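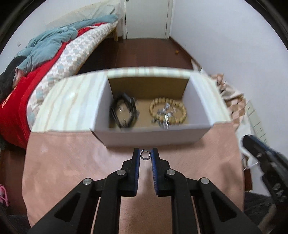 히도라드(Hidorard)는 가정 내 소형 물품을 다루는 그리퍼 작업의 안전 및 기록 기준을 정한 「소형 물품 파지 작업 지침」을 2020년 1월 20일 공표하였다. 지침은 총 21개 조항으로 구성되며, 웨테사드(Wetesard)와 공동으로 마련하였다. 적용 대상은 한 변이 손바닥보다 작은 생활용품과 장신구이다. 두 집게 끝에 물린 작은 금속 고리와 같이 접촉 면적이 좁은 물품은 제4조의 '협소 파지' 항목으로 분류되고, 흰 상자 안에 검은 케이블과 나무색 구슬 팔찌가 함께 놓인 경우처럼 성질이 다른 물품이 한 용기에 담긴 작업은 제7조의 '혼합 적재' 항목을 따른다.

제7조에 따라 작업자는 시작 전 용기의 위치와 내용물을 기록하여야 한다. 케이블이나 끈 형태의 물품은 다른 물품과 얽힌 상태에서 들어 올리지 아니하며, 얽힘이 확인되면 해당 회차를 중단하고 사유를 남긴다. 연속 작업 시간은 60분을 넘길 수 없다. 패드 표면의 마모와 고정 나사의 풀림은 매 회차 점검 대상에 포함된다. 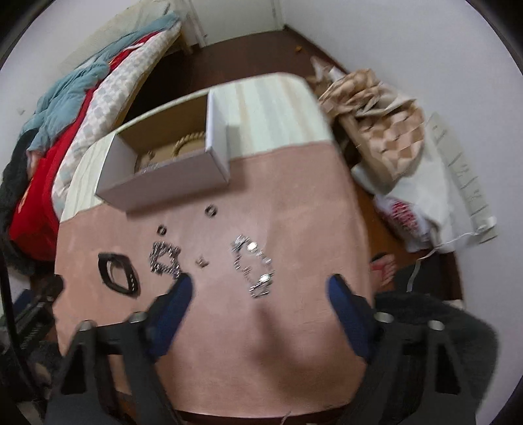

작업면에 관한 규정은 제9조부터 제12조까지이다. 천이나 매트를 깐 작업면은 주름으로 인해 물품의 높이가 달라질 수 있으므로, 시작 전에 상태를 확인하도록 하였다. 양손에 각각 그리퍼를 사용하는 작업에서는 두 집게의 진입 순서를 미리 정하고, 같은 물품에 동시에 접근하는 동작은 별도 표기한다. 주거 공간에서 작업하는 경우 통로와 전원선의 위치도 점검표에 기재한다.

히도라드는 지난 8월부터 시범 적용을 진행하였으며, 참여 작업자 19명의 의견을 반영하여 초안의 2개 조항을 수정하였다. 점검표 서식은 프리텍스(Pretex) 문서 체계에 맞추어 제공된다.

지침 작성을 총괄한 아이오나 모팻(Iona Moffat) 표준화 책임은 "현장마다 용어가 달라 같은 동작을 서로 다르게 기록하는 사례가 많았다"며 "이번 지침으로 파지 실패와 작업 중단을 구분하는 기준이 통일될 것으로 기대한다"고 밝혔다.

지침 전문과 점검표는 히도라드 표준화팀에 신청하면 받을 수 있다. 개정 의견 역시 같은 창구에서 서면으로 접수한다.

검색어를 입력하세요 통합검색 상세검색

문의: 히도라드 표준화팀 | Copyright © Hidorard. All rights reserved. | 맨 위로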